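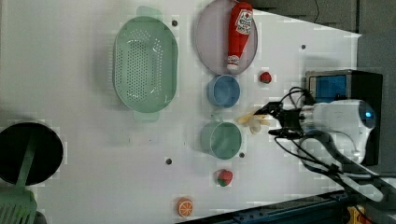 The play food set as it is now. The colander takes up more room than anything else.

Toy kitchen on a white table: how do you store it and keep it clean?

Posted by Keerthana Kurup in Play Spaces and Toys

I look after the play corner at Candcombe, a small drop-in for parents and children under five. We have a white tabletop with small holes in it, and on it we keep a toy kitchen collection. At the moment that means a big oval green colander, a round plate, a ketchup bottle, a light blue cup, a green mug with a handle, strawberries, an orange slice, a toaster oven and a round black pot or pan. There is more in a box under the sink, but I only put out part of it at a time.

I have three problems.

The first is putting it away. I have a shelf that is 60 centimeters wide and I have to share it with the puzzles. The colander does not stack with anything. If I put the food inside it, the small strawberry goes to the bottom and the children tip everything out to find it. If I put the food in a lidded tub, the colander ends up on top of the puzzles and falls off.

The second is washing. We wash the whole lot by hand at the end of each session, which I am happy to do, but the colander is slow because of all the holes. Something dried into the holes in May (I think it was modeling dough) and I was getting bits out with a toothpick for most of a lunch break. I also do not know whether the ketchup bottle can go in water. It has a white label with red print and I would like to keep the label, because the children recognize it and that is the piece they argue over.

The third is the table. Everything ends up spread over the whole top within a few minutes, and then there is nowhere left for a child to do any pretend cooking. I have tried laying it out in groups, cups together and food together, but it does not last. I do not mind a mess while they are playing. What I would like is a way of setting up that leaves some open table at the start and does not take me long. I have around ten minutes before the doors open and I have to put the chairs out too.

One more thing in case it matters. The toaster oven is staying. It is too bulky to move every day, so whatever I do has to work around it.

I would prefer not to buy a whole storage unit. The budget is small and I have spent most of it on paint.

Luminița Dinu

I ran a toy library for a good while, and we had several kitchen sets going in and out each week, so I have washed a lot of plastic fruit.

For storage, stop using the colander as a container. Hang it. Yours has tabs at both ends, so you can make a loop of cord or strong ribbon around one of them and put it on a hook on the wall or on the side of the shelf. If the tab is smooth and the cord slips off, thread the cord through two of the holes near the rim and tie it there. Keep the loop short so that it is not something a child can get an arm or head through, and put the hook at adult height. Once the colander is off the shelf you will probably find that the rest fits into one shallow tray.

Shallow is the important part. In a deep tub the small things sink and the children empty it to see what is there. In our case we used trays 6 centimeters deep, the sort sold for seedlings without drainage holes, and lined them with a piece of felt. The cups went in first, then the food beside them. The plate went underneath everything. You can slide the tray out and put it straight on the table.

On the smaller strawberry, please check it before you put it out again. You say you have children under five, and I assume some of them are under three. Anything that fits in a small parts tester should stay out of reach of the little ones. The testers are cheap, and a children's center near you may lend you one. I can't judge the size from here. If it fits in the tube, put it with the things for the older group and use the bigger strawberry with everybody.
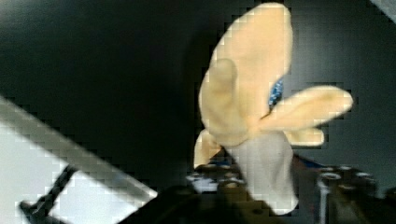

For washing, the order I used was food first, then cups and plate, then the colander last, with the same bowl of warm water and dish soap. Let the colander soak while you dry the rest. Then use a baby bottle brush on the inside and rinse it from the outside, so the water pushes anything in the holes back the way it came. If dough has dried in, do not poke at it. Leave the colander in warm water over your lunch break and most of it will go soft by itself. A toothpick can also snap off in the hole, and then you have a splinter in a toy.

I would not soak the ketchup bottle. If it is hollow, water gets in around the cap and you will not get it out again, and after a while it smells. Wipe it with a cloth wrung out in the soapy water, then a cloth with clean water, and stand it up to dry. If the label is a sticker, rub along it and not across the edges. We put clear tape over labels on one set and it looked bad after a month because the edges of the tape picked up fluff, so I don't recommend it.

Dry everything before it goes in the tray. I know people skip this when they want to go home. Put a towel down, spread it all out and leave it overnight if the room is locked.

Horațiu Ghiță

Just put it all in the dishwasher on the top rack in a mesh laundry bag. Works for ours. Never had a problem.

Lenuța Bogdan

I would be careful with the dishwasher. It depends on the plastic, and Keerthana says she washes by hand, so she may not have one. We lost two cups that way. They went oval and would not stand up.

Luminița has covered the washing, so I will stick to the table, because I had the same trouble when I was at Győri House. We had one long table and a lot of play food and it was always covered from end to end.
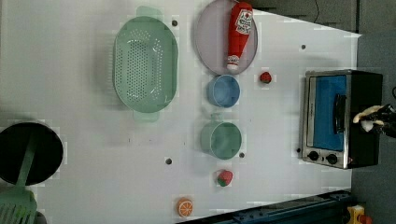
A starting layout with everything out, toaster oven at the side.

What helped us was deciding what the table was for before putting anything on it. If you want cooking, the children need a place to work in front of the oven. So the oven stays where it is, and the space next to it stays bare. Food goes at the far side, away from the oven, so that a child has to pick something up and carry it over. That walking back and forth is most of the game for the younger ones anyway.

Next, cut down what goes out. Our rule was 4 pieces of food and no more at the start of a session, with one thing to cook in, one thing to serve on and a cup for each child who was likely to come to the table first. The rest stayed in the tray. If somebody asked for something, they got it. I had expected complaints when I took things away and there were hardly any. At the time our inventory had 1,077 pieces in it across all the play areas (I know because I had to type it up), and most of the kitchen ones were duplicates.

The colander is a table hog, as you have found. If you hang it as suggested, you can bring it out for a particular game. Washing the fruit was popular with us. The strawberries and orange slice go in the colander, someone shakes it, and then they get tipped onto the plate. After that it goes back on the hook. You could also put it on the floor on a mat, with the food in it as the "market", and keep the tabletop for the oven and the cups.

About the holes in the tabletop. You didn't ask, but since you mentioned dough, check those as well when you wipe down. Crumbs and dough get pushed into any hole a child can find. A dry brush before the damp cloth gets more out than the cloth will. If you wipe first, you push wet crumbs in. I used an old pastry brush and kept it in the tray with the toys, and of course the children used it for cooking, so have a second one.

For marking places, I tried drawing outlines of the cups and plate on paper and taping it to the table. The older children liked matching them at cleanup time. The younger ones peeled the tape. If you have mostly twos and threes, save yourself the trouble and put the outlines on the felt in the bottom of the tray. They only see it when everything is going back, and they have no interest in peeling felt.

Setting up this way took me less time than putting the chairs out.

Keerthana Kurup

Thank you, this is more than I hoped for. No dishwasher here, so that decides that one.

I have put a hook on the end of the shelf and the colander is on it with a bit of cord through the holes near the rim. The tab was too smooth, as Luminița said. The puzzles have their half of the shelf back. I found a shallow tray in the back room that was under a plant, and it fits everything except the pot, which now lives on top of the toaster oven.

I am borrowing a parts tester from Cornel Crăciun at the Govness Street group, and the little strawberry is in my desk drawer until I have tried it.

I will do the felt with the outlines next. Does anyone know what sort of pen stays on felt after it gets damp? I tried a whiteboard marker, and it came off on my hands.

Lenuța Bogdan

Fabric marker, and iron it on the back afterward with a cloth over the top. Or cut the shapes out of a second color of felt and sew them down with a few stitches. The sewn ones lasted longer for us.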